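Two grippers, one laundry basket, and a lot of re-runs at Risturmont

The automation group at Risturmont has spent most of November finding out which of two grippers is better at picking up other people's washing. The short answer is the cheaper one, on everything except socks.

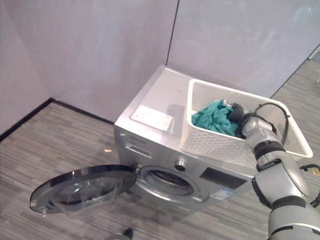

The comparison was set up by Radomir Nedeljković, who had been asked to choose a hand for the group's household arm and had been told it would take an afternoon. The candidates were the Drorkero, a plain two-finger parallel gripper with rubber pads, and the Dralten, which has softer fingers, more sensors and a manual long enough to need its own binder. Each was bolted to the same arm, run from the same controller and given 300 attempts at getting a single item out of a basket and into a washer. An attempt counted only if one item came up and that item ended in the drum. Two shirts in one grab was a failure, however pleased the arm looked about it.

The Drorkero won on towels, T-shirts and anything with a decent fold to pinch. It closes, it pulls, and it doesn't think about it much. The Dralten spent longer deciding where to put its fingers and then often chose the same spot. Its extra sensing paid off on small things at the bottom of the basket, where the Drorkero tended to pinch the plastic and try to lift the whole basket into the machine. The force limit caught this every time, at which point the arm stopped and waited for somebody to come over and press the button.

Somebody was usually Pieter Rampersad, who looks after the cameras and had hoped to be looking after the cameras. His part of the trial compared a view from the head with a second camera mounted low on the wrist. The wrist view gave better grasps right up until the hand went into the laundry, when it gave an excellent close-up of cotton. The head view kept the rim of the basket in sight for longer, but lost the fingers behind the forearm on deep reaches. The group now uses the head camera for the approach and switches to the wrist for the last stretch, an arrangement that Rampersad had proposed at the start and has mentioned since.

Cables took up more of the schedule than anyone had planned for. The Dralten's lead is stiffer than the Drorkero's and needs a bigger loop at the wrist, and a bigger loop finds more things to catch on. One whole Friday went on moving a single clip up and down the arm. The best position was the one it had started in.

There was also the question of the controller. The group had hoped to try the newer Buthelezi unit alongside its existing one, and ran it for two days before shelving the idea. It moved the arm more smoothly but took a noticeable pause whenever the gripper reported contact, and in a basket of laundry the gripper reports contact more or less constantly. Nedeljković's notes for those days consist of the word "contact" and a row of ticks. A firmware update has been promised.

Counting warm-ups, repeats and the runs thrown out when the basket was put down the wrong way around, the log closed at 809 grasps. All of them used the same basket and the same load, which the group admits is a generous way to test anything meant for a house. Wet laundry hasn't been tried with either hand. Neither has a fitted sheet, though there is said to be one in a cupboard.

The Drorkero goes on the arm for the next round, which will cover unloading. The Dralten is being kept for smaller items, and Nedeljković would like it noted that he still thinks it is the better piece of engineering. Rampersad would like it noted that the button could be moved closer to his desk.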